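Kusten Tabletop Kit — Operator Guide
Section 4: Recording Push Demonstrations

Revised Jan 8, 2024

By now the arm is bolted down, the emergency stop has been tested, and you have read Section 3. If you skipped Section 3, go back. Ermanno Melis wrote it after the incident at Stistholm, and he would like his suffering to count for something.

4.1 Before you start

1. Check that the board is flat on the table and both front bolts are finger-tight plus a quarter turn. A board that shifts one hole over will spoil a whole session without making a sound.

2. Fit the straight rod. Turn it by hand. If it wobbles, the collar is loose.

3. Wipe the board with a dry cloth. Polish is not your friend. Blocks on a polished board slide like they're late for something, and the learner will believe that this is how blocks behave.

4. Start the recorder (Carkel, on the left-hand screen) and type your operator name the same way every time. We have one operator listed under four spellings, all of them hardworking.

CAUTION: Keep both hands off the board whenever the status light is green. The arm moves slowly, but it doesn't know what a finger is.

4.2 Laying out the blocks

5. Drop the blocks onto the board from a low height and stand upright any that you want upright. Do not arrange them. People love to arrange them. Ada Mazza went through the November recordings and found 44 starts in a row with the blocks sorted by color, and the model trained on those did beautifully until somebody showed it a mess.

6. Leave some blocks touching. Pulling one block out of a huddle is the hard part of the job, and it is the part the learner sees least often if operators get to choose.
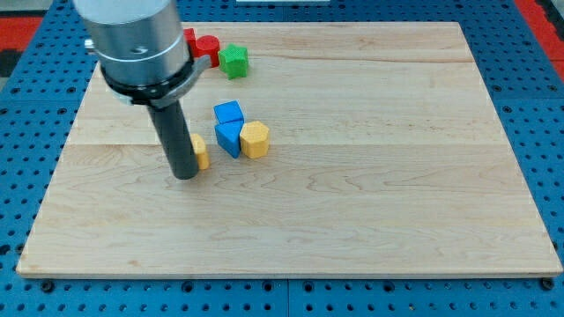
7. Bunching everything toward one side is fine too, as long as you don't do it every time. Vary which side. Your arm will get tired and your habits will creep in, so after every 50 demonstrations, swap places with another operator.

NOTE: A block that ends up behind the rod from where you sit still counts. Leave it there. The learner has to cope with a poor view and so do you.

4.3 Recording one demonstration

8. Read the instruction on the screen out loud. ("Push the star to the left of the hexagon.") You'll feel silly for a day or so.

9. Press the foot pedal once. Wait for the tone.

10. Bring the rod down beside the block, on the side opposite the way you want it to go. Lower it until the height readout turns white. Pressing harder does nothing except scratch the maple, and Cattaneo charges us for boards.

11. Push in short strokes. If the block spins off course, correct it and carry on. Corrections are the most useful thing you'll record all day. Do not stop and start over to make it look nice.

12. When the block is where it should be, lift the rod clear and press the pedal again.

13. Mark the attempt Good, Messy or Failed. Messy is a perfectly respectable mark. Failed is for a toppled block you can't recover, a block on the floor, or the wrong block altogether.

CAUTION: If a block goes over the edge, press Stop before you reach for it. Pressing the pedal is not the same as pressing Stop. See Section 3, again.

4.4 How many is enough

The first usable model came out of 2,740 demonstrations, and it was fond of the red blocks for reasons we never got to the bottom of. Check the tally on the Carkel summary page at the end of each shift. If one shape or one direction is lagging by more than a third, ask for those instructions first next time.

14. Save, wait for the upload bar to finish, and park the arm. Parking it before the upload finishes drops the last 3 recordings. This is a known fault and has been a known fault for some time.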